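# Lornik folding work table

The Lornik is a table for people who need a good flat place to work and do not want to keep it standing all year. We make it in our workshop Pivden and sell it directly. Many customers use it for packing parcels, for sorting clothes before a move, or for repairing small things at home.

The top is 100 cm long and comes in one piece, so there is no gap in the middle where paper or small screws can fall. The edges are rounded by hand. The legs fold under the top and are held there with a simple strap. When the table is folded, it can stand behind a door or lie under most beds.

## What you receive

- the table, already assembled
- 3 spare rubber feet
- one strap, with a metal buckle
- a printed sheet with care instructions

## Opening and closing

Lay the table upside down on a soft floor or on a blanket. Release the strap and pull up the legs one pair at a time until you hear the click. Turn the table over together with another person if it is possible. For closing, press both buttons on the inner side of the legs and fold the shorter pair first. Please keep your fingers away from the hinge.

In the first weeks the hinges can be a little stiff. One drop of sewing machine oil is enough, and you should wipe away what remains.

## Daily use

You can load the table with some 34 kg if the weight is spread over the top. Do not sit on it and do not stand on it, also not for a short moment to change a lamp. Hot pots need a mat under them. For cutting we recommend a board, as a knife will leave marks which cannot be removed.

Clean the top with a damp cloth and a little washing-up liquid, then dry it. Strong kitchen sprays make the surface dull after some time. If a ring from a cup stays, try first with warm water and patience.

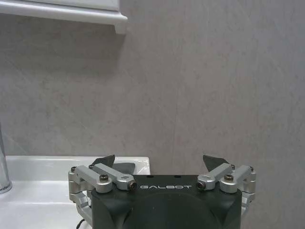 Can I leave the table in an unheated garage over the winter?

It is better to keep it inside the house. A dry garage is acceptable for a few nights, but in a long cold period the top can bend slightly and the strap becomes hard. If you have no other place, store it standing, away from the outside wall, and let it rest in a warm room for one day before you open the legs.

## Things that go with it

The Gukley tray has a low rim and fits across the short side of the table. It is useful for buttons, string, labels and everything else that likes to roll. The Kiều cover is a cotton cloth with elastic corners, washable at 40 degrees. Both are sold separately, and the cover is not in stock before January.

## Delivery and returns

We send the table in a flat carton by parcel service. Please look at the corners of the carton before you sign. If something is damaged, write to us with your order number and a few words about the damage. We will replace single parts without cost during the first 3 years, except the strap and the rubber feet.

Unused tables can be returned in the original carton. For questions about spare parts, please write to Khrystyna-Mariia Chornovol in the workshop office. She answers usually in the morning.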